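Dondance 작업실 케이블 정리 사업 중간 보고
수신: Ullico 지원사업 담당

1. 추진 현황
작업대 위 케이블의 분류, 길이 측정, 표찰 부착을 진행 중이다. 대상 케이블은 총 274개이며, 길이 2000 mm를 기준으로 장선과 단선으로 나눈다. 피복 색이 같은 품목이 많아 양 끝 커넥터 형상을 1차 분류 기준으로 삼았다. 검은색 케이블은 목재 작업대 위에 펼쳐 양단을 확인한 뒤 대장에 기재한다.
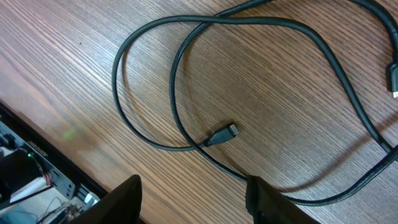
최종 수정: 2022. 5. 13.

한쪽 끝은 소형 플러그, 다른 쪽 끝은 그보다 큰 직사각형 하우징인 품목은 별도 항목으로 등록한다. 소형 플러그의 세부 규격은 외관만으로 확정하지 않고 Rainer 게이지로 대조한다. 대조 전 품목은 대장에 '미확정'으로 표기한다.

2. 문제점
느슨하게 감은 상태로 둔 케이블은 고리가 서로 겹쳐 개별 식별에 시간이 걸린다. 여러 가닥이 한곳에 모이면 플러그와 해당 선의 대응 관계를 눈으로 따라가기 어렵다.
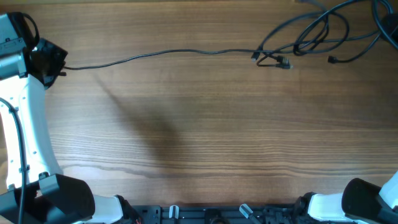
이에 따라 분리 작업은 플러그 쪽에서 시작하여 한 가닥씩 빼내는 순서로 통일하였다. 감김 지름은 3개 등급으로 구분하고, 묶음당 수량은 5개를 상한으로 한다. 묶음 끈은 Candine 제품을 사용하며 추가 구매분은 기존 소모품비에서 집행한다.

3. 향후 일정
미확정 품목의 규격 대조를 우선 처리한다. 대장 전산 입력과 보관함 배치는 12월까지 완료할 예정이다. 예산 항목 변경은 없다.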